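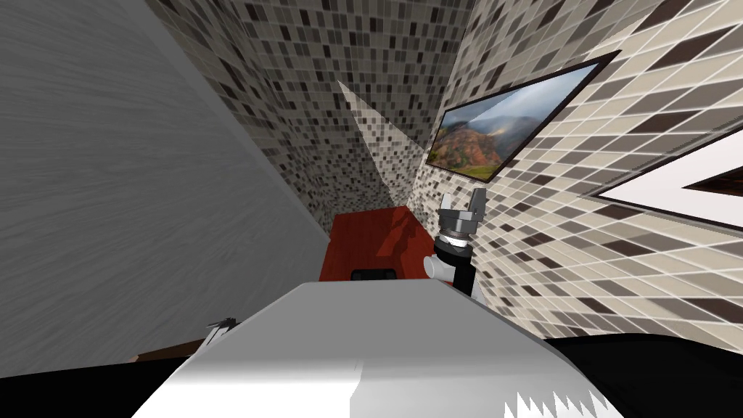
Praktikum Handhabungstechnik
Begleitunterlage zu Versuch 4: Vergleich von Greifern und Kameraanordnungen in der Simulation

Verantwortlich: Weidong Meng (Versuchsleitung), Shengli Cui (Rechnerbetreuung)
Bearbeitung in Zweiergruppen, Bearbeitungszeit am Rechner: 103 Minuten

1. Einordnung

Der Versuch schließt an die Vorlesungsabschnitte zur Kinematik serieller Arme und zur Auslegung von Parallelgreifern an. Untersucht wird, wie sich Greiferwahl und Kameraposition auf das Greifen kleiner Gegenstände von einer Tischfläche auswirken. Sämtliche Durchgänge finden in der Simulationsumgebung Kilura statt. Kenntnisse im Umgang mit der realen Anlage werden nicht vorausgesetzt; die Sicherheitsunterweisung für das Labor ist erst für Versuch 5 nachzuweisen.

2. Aufbau der Simulation

Der Grundaufbau besteht aus einem weißen Roboterkörper mit zwei Armen, der vor einem rotbraunen Tisch mit spiegelnder Oberfläche steht. Der Raum ist mit kleinteiligem Mosaik in Beige-, Braun- und Schwarztönen ausgekleidet, an der Wand hängt ein Landschaftsbild. Der unruhige Hintergrund ist für die Auswertung von Bedeutung: Verfahren, die Objektkanten allein aus Helligkeitsunterschieden bestimmen, reagieren auf die Fugen und auf helle Lichtflächen an der Wand. Wandbelag und Beleuchtung dürfen während einer Messreihe nicht verändert werden.

Am Arm wird wahlweise einer der folgenden Greifer montiert:

Greifer A (Dullo): Parallelgreifer mit zwei Fingern, starre Backen, Positionsregelung.
Greifer B (Rissanen): Parallelgreifer mit zwei Fingern, nachgiebige Backen, Kraftregelung.

Für die Kamera stehen zwei Anordnungen zur Verfügung. Die Körperkamera blickt von oben über den Rumpf auf den Arbeitsbereich und erfasst dabei Teile des Roboters selbst. Die Handkamera sitzt am Flansch und bewegt sich mit dem Greifer.

3. Vorbereitung

Vor Beginn des Praktikumstermins sind die folgenden Punkte schriftlich zu bearbeiten. Ohne vollständige Vorbereitung ist eine Teilnahme nicht möglich.

a) Skizzieren Sie die Transformationskette von der Körperkamera bis zum Greifpunkt und bezeichnen Sie alle beteiligten Koordinatensysteme.
b) Bestimmen Sie für beide Greifer die kleinste Backenkraft, mit der ein quaderförmiges Objekt der Masse m bei gegebenem Reibkoeffizienten gehalten wird. Die Gewichtskraft wirkt parallel zu den Backenflächen.
c) Erläutern Sie den Unterschied zwischen der Verdeckung eines Objekts durch die Umgebung und der Verdeckung durch den Roboterkörper. Gehen Sie darauf ein, welche der beiden sich aus den Gelenkwinkeln vorausberechnen lässt.

4. Durchführung

4.1 Starten Sie Kilura und laden Sie die Gruppenkonfiguration. Prüfen Sie, ob beide Arme in der Grundstellung stehen.

4.2 Montieren Sie Greifer A und wählen Sie die Körperkamera. Führen Sie 12 Greifversuche mit dem vorgegebenen Objekt durch. Die Startlage wird von der Konfiguration festgelegt und ist nicht von Hand zu korrigieren.

4.3 Wiederholen Sie die Reihe mit der Handkamera. Die Kalibrierung ist nach dem Umschalten neu zu laden.

4.4 Wechseln Sie auf Greifer B und führen Sie beide Reihen erneut durch. Die Backenkraft ist auf den Wert aus der Vorbereitung einzustellen, zuzüglich eines Sicherheitsfaktors von 2.

4.5 Protokollieren Sie zu jedem Versuch die Endlage des Greifpunkts, die Schließzeit und das Ergebnis. Als erfolgreich gilt ein Griff, wenn das Objekt angehoben und bis zum Ende der Haltephase nicht verloren wurde. Abgebrochene Versuche sind im Protokoll zu belassen und als solche zu kennzeichnen.

5. Hinweise zur Darstellung

Liegt die virtuelle Kamera sehr nahe am Roboterkörper, können an dessen Rändern gezackte Kanten entstehen. Dabei handelt es sich um Darstellungsfehler ohne Einfluss auf die Kollisionsrechnung. In die Bildauswertung gehen sie jedoch ein, sofern der betroffene Bereich nicht maskiert wird. Die Maske ist im Protokoll anzugeben.

Objekte nahe der vorderen Tischkante können aus Sicht der Körperkamera teilweise hinter dem Rumpf verschwinden. Vermerken Sie solche Fälle gesondert und vergleichen Sie sie mit den Aufnahmen der Handkamera.

6. Auswertung und Abgabe

Stellen Sie die Erfolgsquoten der vier Kombinationen tabellarisch gegenüber. Diskutieren Sie, ob die beobachteten Unterschiede auf den Greifer, auf die Kameraanordnung oder auf deren Zusammenwirken zurückgehen. Die geringe Zahl der Versuche je Reihe ist bei der Beurteilung zu berücksichtigen. Eine Übertragung auf den realen Aufbau in der Laborhalle Istberg ist nur insoweit vorzunehmen, als sie sich aus dem Reibungsmodell begründen lässt.

Für das Protokoll werden höchstens 26 Punkte vergeben. Die Abgabe erfolgt als eine Datei je Gruppe über die Kursseite, spätestens vor Beginn von Versuch 5. Rückfragen zur Konfiguration sind an Shengli Cui zu richten, Rückfragen zur Bewertung an Weidong Meng.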